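From: Eoin Hegarty
To: kiltano-list
Subject: Re: clear containers and relabeling

On Wednesday Brophy wrote:
> Did the second labeling pass change anything for the
> transparent items? And are you still dropping episodes
> where both grippers are in view?

Yes to the first, no to the second. We relabeled 100 episodes from the Gredley set by hand, marking the moment each finger pad first touches the object. The old labels came from jaw width alone, and for clear cups and lids they fired late in 7 of them.

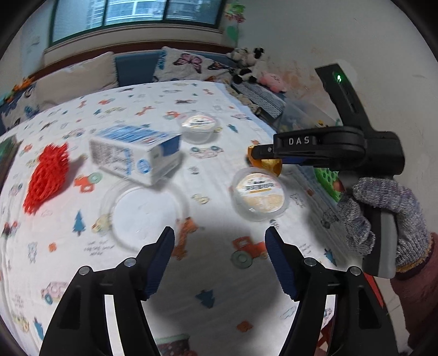 We kept the two-gripper episodes. The full set is now 2518 episodes, and the policy trained on it does better on lidded containers than the one trained on the filtered set. I would not read much into the size of the gain yet — we only have 4 seeds.

Soft and irregular things are still the weak spot. Jaw width says very little when the object gives under the pads, and the contact model tends to guess early. Dimau suggested adding the motor current as an input. I have that running now and will post the curves when it finishes.

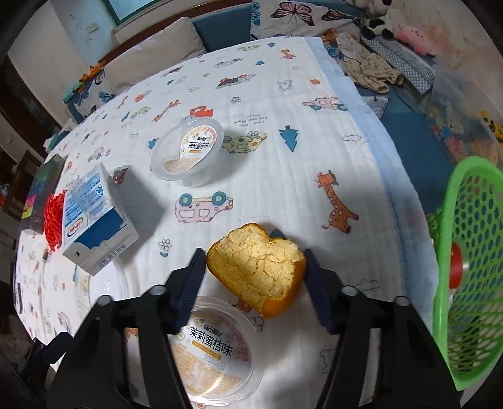 Citrus peel between the finger pads, with clear cups nearby.

The label files are in the usual folder. Please use the new ones, as the old format will not load with the current script.

Eoin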